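What the Andeck Road kitchen taught me about showing up

29th June

I have been meaning to write this one since March, and every time I sat down the phone rang or the dog needed out, so please forgive me if some of it comes out in the wrong order.

Most of you know that our end of town had a bad winter. First the flu went through the apartments by the old Gallagher warehouse, and then the water main broke, and for nine days there were people up on the third and fourth floors who were sick, or looking after somebody sick, with no water to wash a cup. I knew some of them to nod to. I am ashamed to say I didn't know many by name.

Ginevra Santoro did. She used to be a visiting nurse, and she had kept up with her old patients long after she was supposed to. On the second night she borrowed the kitchen at the Andeck Road hall, put on the biggest pot she could find and started knocking on doors to ask who could eat what. By the end of the week we were sending out 140 meals a day. I say "we" because I had been roped in by then, mostly to peel things – my sister will tell you that I can't be trusted with seasoning.

The part I keep thinking about is Mr. Coka on the fourth floor. His family was far away and the neighbors were afraid of catching whatever he had. Ginevra went in, changed his sheets, and sat with him while he ate half a bowl of soup and complained about it. She went back every evening until he was well enough to complain on the stairs. He is fine now, and he comes to the hall to fold napkins (he does it badly and we leave him be).
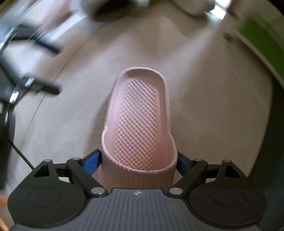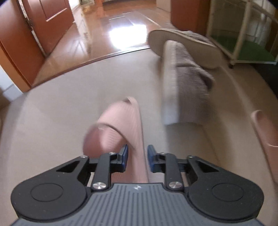

How the money worked

Several of you wrote to ask, so let me try to lay it out. We started with a coffee can by the door of the hall, and the can did better than anybody expected. Then the bakery people at Raruvholm sent over their unsold bread each night and a check for $2,000, which paid for gas, rice, chicken and a great many onions. There were 135 people on the list at the busiest point, some of them getting more than one meal, and I don't believe we ever turned a name away. We did run out of lids one night and used foil.

If you gave something and never got a note from us, I am so sorry. The list of givers was written on the back of a flour sack and part of it got wet.

What we still need

The water is back and the flu is gone, but the kitchen is still running two evenings a week for the folks who can't get out easily. Drivers are the hard thing to find. It takes an hour, maybe a little more if you stop to chat – and you will stop to chat, they won't let you go otherwise! Soup containers with tight lids are welcome too, the quart size if you have them.

You can leave word at the hall or just come by while we're cooking. Use the side door and knock loudly, the fan over the stove is terrible. I'll be the one at the back with the carrots.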